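Jars and the tray, revised
1 Dec 2020

The previous post on jar storage got more mail than I expected, most of it asking for dimensions. The shelf I keep the dry goods on has a clear height of 159 mm. The tallest jar that goes in regularly is 114 mm with its lid on. That leaves 45 mm for the tray floor and for a hand, and the hand is the limiting part. With the old tray, which had a deep rim, I had to tip each jar to get it out. A low rim fixes this.

Fill weight matters more than I assumed. I put everything on the kitchen scale, full, and the total was 2817 g. After I moved the salt and the rice to the lower shelf it was 2406 g, and the tray no longer sags when lifted by one end. I still lift it by both.

Order of work for a refill:

Take the tray out and set it down on a clear, flat surface.
Move the jars off to one side, keeping their order.
Wipe the tray and let it dry completely.
Refill, wipe the threads, close the lids.
Put the jars back with the heaviest nearest the middle.

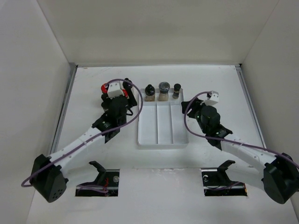
The step people skip is the drying. Any water left under a jar lifts the label adhesive, and the label then slides when the jar is next picked up. Buppha Jaidee wrote to say she puts labels on the lids for this reason. It works if you look down at your jars. Mine are above eye level, so the labels stay on the side.

Two corrections to the April post. I gave the rim height as an inside measurement and it was the outside one. I also said the Hurncombe liner could be cut with kitchen scissors. Innes Shearer tried it and got a ragged edge, and I got the same on a second piece. Use a knife and a straightedge.

I have not tested the Wosturis lids yet. They are on order. The thread looks the same on the drawing, but the seal is thicker and may add a millimeter or two to the closed height. I will measure one before changing the rest.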